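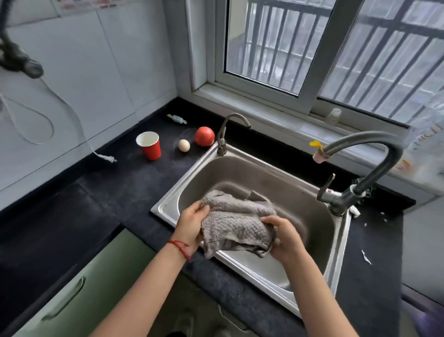
Grímsdóttir says you should never wring a towel over the sink you've just cleaned, you only have to do the sink again. Fair point, and she's probably right, but I've done it that way for years and the sink comes last in my order anyway. Wring, wipe, wring, wipe, then the basin at the very end. Everyone has their own system.

Kitchen clean, Lodow flat
26/10/2023

Quick post, no time for a proper write-up. Full go at the kitchen before the new tenants get the keys in November. Worktops, sink, hob, cupboard fronts, floor. Started at 8, wanted to be out by lunch. Was not out by lunch.

The sink and the towel. Terry cloth, grey, good and nubbly, picks up crumbs better than any of the flat cloths I've bought. Fold in four, use every side, then twist it hard. If it drips on the worktop you haven't twisted enough.

Stainless steel basin with the usual water spots. Hard water round here, Fliltham is the same. Bicarb on a damp cloth, go with the grain, rinse, dry with something clean. Drying is the bit people skip and then they wonder why the spots are back by teatime. Vinegar if it's bad, but rinse it off quick and dont leave it sitting.

Taps. Two of them at the back of this sink, so twice the fiddling. Old toothbrush round the bases, that's where the grime sits. Pull-down hoses want a wipe along the whole length, not just the end you hold. Dry cloth to finish or they go dull.

Worktops next. Dark ones are lovely for a day. Every smear shows on the black, every crumb, every ring off a mug. What works for me:

Everything off first, or at least shoved up one end.
Dry wipe for crumbs.
Warm water, tiny drop of washing up liquid.
Plain water.
Dry towel, big circles, look at it from low down against the light.

Too much liquid is the usual mistake. Leaves a film and you end up doing it three times.

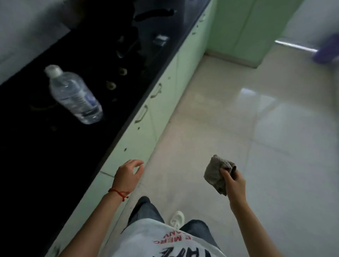 Then the cupboard fronts, which always take longer than I plan for. Mint green, nice colour, shows the scuffs though. Damp cloth and a bit of Zinport cream cleaner on the stubborn marks, small circles, stop if any colour comes off on the cloth. Always try it on the inside of a door first. Curved handles need doing from behind as well, fingers leave grease there and you never see it untill you feel it.

Hob knobs. If they pull off, pull them off, soak in warm soapy water while you do something else, dry completly before they go back. If they don't pull off don't force them, cotton bud round the edge does fine. Went through a fair few.

Floor last. Sweep, then mop from the far end back to the door. Change the water halfway, it's never as clean as you think.

Shopping for next time: cotton buds, bicarb, another terry towel, bin bags (the thick ones), descaler.

Still to do in the flat: oven, inside of the fridge, windows, and the cupboard over the fridge that I can't reach without the steps. Steps are at the Fliltham place. Will fetch them Saturday.

Bathroom pictures to follow when I get a minute. The grout in there is a whole other post.

Comments open for 14 days, put your sink tips below. Especially limescale round the base of a tap, I've tried most things and would like to hear what lasts.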